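Keeping the balance honest: an interview with Dae-han Yook

Dae-han Yook runs the wet chemistry section at Nukow, a contract laboratory that tests soils and waters for farms, councils and the odd brewery. Most of the section's work is gravimetric, and most of his own time goes on the uncertainty attached to it.

Asked where the errors come from, he starts with moisture. "A dish that has been out of the desiccator for a few minutes is heavier than it was. The analyst reads the display, sees it drifting upwards and picks a number. We now write down the time out of the desiccator as well as the mass. If the two don't agree with the method, the weighing is repeated."

The section dries to constant mass, with successive weighings required to agree within the limit set for each method. Yook does not like fixed drying times. "A sandy soil is finished early. A peat is still losing water when the timer sounds. The timer is there for planning the day."

Loss on ignition is the test he gets most queries about. Nukow ignites at 450 degrees, and clients who have used another laboratory often send results obtained at a higher temperature and ask why the figures differ. "Above a certain point you begin to lose carbonate and bound water from clays. The loss is real, but it is not all organic matter. We put the temperature on the report, next to the result. Many reports leave it off."
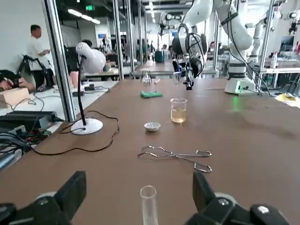 Crucible tongs, an evaporating dish and a beaker on the laboratory table.

Handling comes next. New staff spend their first month on blanks and check weights before they touch a client sample. Gil-soo Sung, who joined in September, weighed the same set of 20 empty dishes every morning for 11 mornings and plotted the results. "The first few days were poor," Sung says. "I was putting the dishes on the pan while they were still warm, and the air currents made them read light. I could see it on the chart before anyone told me."

Yook keeps the charts. He regards a control chart with no points near the limits as a reason to check the limits, which were probably set too wide.

The laboratory handles up to 300 samples in a busy week. It has looked at the Favov data system for recording weighings directly from the balance, and Yook is in favour, with one reservation. "Transcription errors will go. Labelling errors will stay, and those are worse. If two dishes are swapped, the software will store both wrong results very neatly."

His advice to clients concerns the stage before the laboratory. Samples should fill the bag, be sealed the same day and travel cool. "We can report a mass to four decimal places. If the bag leaked in the van, the last three are decoration."

Nukow's sampling instructions are sent out with each order of bags and bottles.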